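Equipment Planning for Small Automation Projects
Session 4: What the quote leaves out
Notes by Vasiliki Makris

Read the Graditz and Ferwood quotes before you read this. Both are in the course folder. Mark every line you think is missing, then compare with the person next to you.

Last week Wian asked why I keep calling the arm the cheap part. In price it usually isn't. But it's the part with a number you can trust. The vendor has sold it before, the spec sheet exists, and someone will take your call if it arrives broken. Everything between the arm and your actual parts is a guess, and guesses get written into budgets as "integration," one line, nicely rounded.

Look at the Ferwood quote again. Integration covers mounting, wiring and one demonstration task. It doesn't cover a second part, a new fixture, or the hours your own people will spend teaching, re-teaching and standing there with a clipboard. Cirilo Camacho's team at Matlala signed something very similar in March and found that "demonstration task" meant the vendor's part on the vendor's table.

Then there are markers. Square printed tags on a housing make it easier for a camera to work out where the housing is. Fine. I have no quarrel with tags. My quarrel is with a budget that proves the job on tagged parts and assumes production parts will behave the same way. Ask who applies the tags, who replaces them when they get scuffed, and what the plan is if your customer won't accept them on the product.
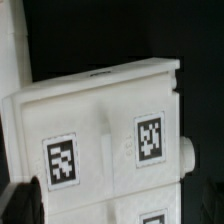

Should we pay for the extended service contract up front?

Hold off until you have the response time in writing and know which parts it covers. A contract that runs 36 months and leaves out gripper pads and cables is mostly paying for a phone number.

On payback. Bistton's brochure promises it inside 2 years. Work backward from that claim and you'll see it assumes two full shifts, no changeovers and an operator who costs nothing. Put your own shift pattern in. Hendrik Oosthuizen ran it for a single shift and stopped at the first page.

Spares: price a second set of fingers now, while the vendor still wants the order. Afterward you'll pay list.

For Wednesday
Rewrite the Graditz quote with integration broken into at least 3 separate lines, each with an owner. If you can't name an owner, leave the cost in and write "unowned." Kelechi Mohammed will collect them at the start of class. One page, no cover sheet.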